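Review: Jetness hand grippers (the pair), three weeks in

Posted Wednesday, 9 pm, typing fast because dinner is on

Right. A few of you asked for this after I moaned in the comments last month. Question was simple. Can machines do the boring jobs yet, and is the Jetness pair any use for getting them there. Short answer, not yet, and yes sort of. Long answer follows.

What you get. Two grippers you hold yourself, one for each hand. Two fingers on each. Cables. A thin booklet that skips most of the stuff you want to know. You do the chore with the grippers in place of your fingers, the software keeps the movements, later on a robot arm has a go at copying you. No arm in the box. We run ours with a Probert arm, bought seperately, and it cost a good deal more than the grippers did.

Price was 800 for the pair. Not cheap. The Jusen set is 200 less and I had that one for most of winter, so I'll compare as I go.

Setup. Took an evening. Would have been half that but the calibration step fails with no message, just goes back to the start menu. Restart the whole thing and it works. Did this to me 2 times, then never again. Cables are long enough for a normal table. Not long enough if you want to walk over to a bench and back, which is half of real housework if you think about it.

Comfort. Fine for an hour. After that the wrist starts to complain, right one more than left. My other half has smaller hands and gave up sooner. Jusen is lighter, I'll give it that, but the fingers on it flex and you lose things out of them.

Now the chores, which is what you came for.

Folding tea towels. Bad. Person with grippers, slow but gets there. Arm on its own, makes a lump. Maybe a neat lump on a good day.

Dishes into a rack. Better than I expected. Plates good, mugs good, anything with a thin handle goes sideways. Would not trust it with a wine glass, tried it with a plastic one and was glad I had.

Paper cups. The one I keep going back to because it looks so easy. Café job, canteen job, kids do it at parties. Take a cup off a nested stack, put it down, next one. Both hands busy, one to steady and one to pull.
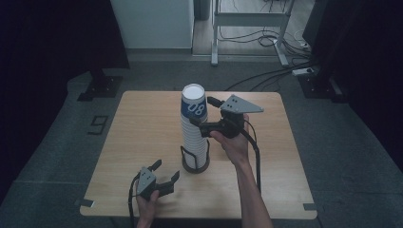
Trouble is the squeeze. Too soft and the fingers slide up the side and you've got nothing. Too hard and the cup goes oval, and an oval cup will not let go of the one under it, so now you have a pair. Or the whole lot lifts. Your own hand sorts this out without asking you. With the Jetness on you can feel a bit of it through the grip, enough to learn, and by the second evening I was getting singles most tries. The arm is nowhere near. It gets singles for a while, then grabs a double and carries on as if all is well, puts the double down, goes back for more. No idea it has done anything wrong. That's the bit that would drive a café owner up the wall.

A stack holder helps heaps by the way. Get one. Any sort, as long as it doesn't tip.

Shop floor stuff. My brother-in-law's place packs small parts into trays and I took the kit in for an afternoon. Same part, same tray, same spot, all day long. Much happier there. Anything that comes in the same way each time, I'd say we are close. Anything soft or stuck together or a slightly different colour of bag this week, no.

Gripes, quick:

Finger pads wear. Spares come from Flusano only and they took ages.
Software forgets my left hand settings after an update.
Booklet, see above.
Carry case has no room for the cables. Why.

Good bits:

Solid. I've dropped one on a hard floor and it was fine.
Fingers close evenly, no wobble.
Support answered me the same day, and it was a real person too.

Would I buy again? Yes if you already own an arm and like fiddling. If you want something to empty the dishwasher for you, keep your 800 and teach the kids. For trying it out on the cheap the Jusen will do, just don't expect much from it with cups.

Score, 9 for build, a good bit lower for teh software. Will update when the new pads turn up. Potatoes are boiling over, got to go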